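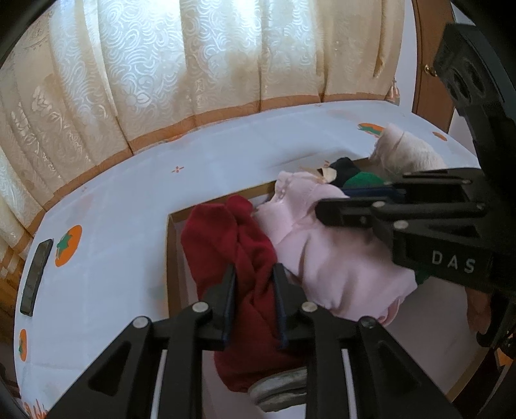 Dörte Gerlach wrote in to ask whether she could save seed from her runner beans when there's a row of French beans growing right next to them, and did she need to start all over again with bought seed in spring? No, Dörte, you're fine! Runners and French beans hardly ever cross. What runners will do is cross with other runners, because the bees are all over them, so if your neighbour on the next plot grows a different variety you may get a bit of a mixture. I've had that and still eaten the lot.

Her question got me thinking that I've never written down how I do my beans, so this is the whole business from picking the plants to putting the jar away.

Choosing your plants

Start earlier than you think. I pick my seed plants in the middle of summer while everything's still cropping, and I tie a bit of bright wool round the stem so I don't forget and strip them for tea. Go for the healthy ones with long straight pods. Anything stunted, or with odd mottled leaves, leave well alone (some bean viruses travel in the seed and you'd only be planting your troubles again).

I mark three plants as a minimum for French beans. For runners, more is better, because they need a decent mix of parents to stay strong over the years. If you've only got a short row, swap a handful of seed with somebody who grows the same sort.

Once a plant is marked, stop picking from it. It'll sulk and make fewer new pods, which is exactly what you want.

Letting them dry

Leave the pods on until they've gone the colour of a paper bag and rattle when you shake them. With us at Flomovcombe that's usually the first half of October, and we're in a damp valley so yours may well be sooner. Pick on a dry afternoon, after the dew's gone.

If the forecast turns nasty, or there's frost coming and the pods are still leathery, pull up the whole plant and hang it upside down in a shed or garage with some air moving through it. Green, floppy pods won't come to anything, so put those on the compost.

Shelling and sorting

My favourite bit! Get a big bowl, put the radio on and pop them out by hand. If you've grown a lot you can put the pods in an old pillowcase and tread on it gently in socks, then tip everything from one bowl to another outside in a light breeze and let the chaff blow off.

Then sort. Throw out anything shrivelled, split, mouldy or with a neat round hole in it. That hole means bean weevil. If you find even one, put the whole batch in the freezer for three days once it's properly dry, in a sealed bag, and let it come back to room temperature before you open it, otherwise you'll get condensation all over your nice dry seed.

How dry is dry?

Bite one, or hit it with a hammer. A dry bean shatters. If your tooth or the hammer leaves a dent, spread them on a tray somewhere airy for another week or two and try again. Please don't be tempted by the oven or the top of a radiator, I cooked a whole year's worth like that once.

Storing

Paper envelopes inside a jar with a good lid, kept somewhere cool and dark. Write the variety and the year on the envelope before you fill it, and I do mean before. Chaminda Khan at our seed swap handed me 32 lovely black beans in an unlabelled envelope, and I still don't know if they're climbers or dwarfs.

French beans keep well for three years or so stored like this. Runners I try to use a bit sooner. Test any older ones in spring by rolling ten up in damp kitchen paper inside a plastic bag and leaving them somewhere warm. If seven or more have sprouted in ten days, sow as normal, and if it's fewer just sow them thicker.

Next time I'll do tomatoes, which are a good deal smellier.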